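# About Zaltton

Hi, I'm Corina Moser, and Zaltton is me, my friend Rosalie Prantl and a back room in Plerkilby full of graphics cards! We clean, repaste and quieten PCs for people who are fed up with fan noise (I was one of them, my old card sounded like a hairdryer whenever I opened a game).

We started in February with one test bench, and since then we've had around 200 machines through the door. Rosalie does the fan curves and the undervolting, and I do the taking apart and most of the swearing.
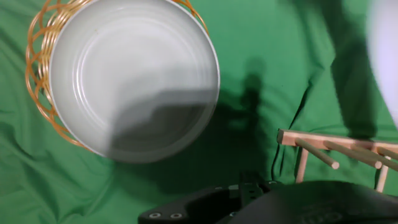
Linux machines are very welcome – we both run it at home, so you won't get a blank look if you mention kernel versions. We don't sell new cards and we don't overclock, sorry. If yours is past saving we'll tell you before you've spent anything.

Drop us a line with your card, your case and what the noise sounds like, and one of us will write back.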